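Home | News | Features | Fixtures | Club Directory | Contact
Last updated: Tuesday, May 8, 2018

Castel Finds Its Defense in a Season of Narrow Margins
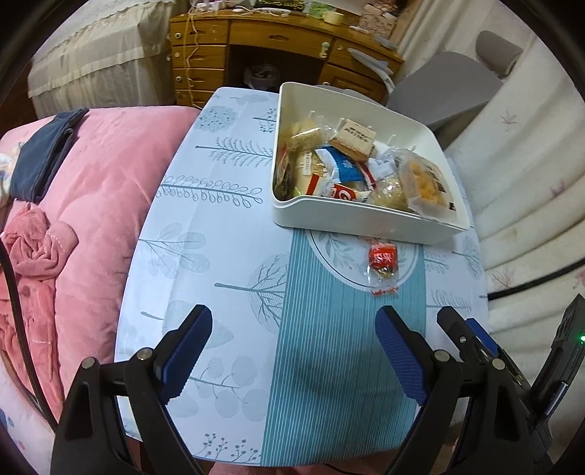 A wrapped candy on a striped teal table runner, beside a white plastic tray.

When Castel Football Club opened its season at Stondislow last October, its supporters had modest expectations. The team had surrendered 373 points the year before, the most in the league, and had won only twice on the road. Few observers expected the defense to lead the recovery.

The club finished the regular schedule with 239 points allowed. It held four opponents without a touchdown and won 11 of its 14 games, five of them by a field goal or less. The offense, by contrast, changed very little. It ran the same short passing game, leaned on the same two backs and scored at much the same rate as before.

Head coach Kathleen Dunne attributes the improvement to tackling. During the summer she shortened the contact portion of each practice and gave the time to footwork and angles of pursuit. Players worked in pairs at half speed, often for an entire session, before a ball was brought onto the field.

"We were arriving at the right place and missing," Dunne said. "The film was very clear on that point. I did not see a reason to install a new system when the old one had never been carried out properly."

The results were slow to appear. Castel lost its opener at Stondislow by 17 points and gave up two long runs in the fourth quarter on plays it had practiced against all week. A home win over Wubshet followed, although the visitors missed a short kick in the final minute that would have sent the game to overtime.

The turning point, in the view of most of the coaching staff, was the first meeting with Drultamgate. Castel trailed by 10 at halftime and did not allow another point. The linebackers, who had been criticized in the opening weeks for playing too deep, moved up two yards and closed the middle of the field. Drultamgate managed three first downs after the break - two of them on penalties.

The roster will look different next year. Both starting safeties are leaving, and the club has yet to name a replacement for its defensive line coach, who has accepted a position at Wubshet. Dunne has confirmed that she will return. Summer practice will follow the same format, with tackling work in the first hour and team drills in the second.

Contact the Editor | Copyright 2018, all rights reserved | Back to top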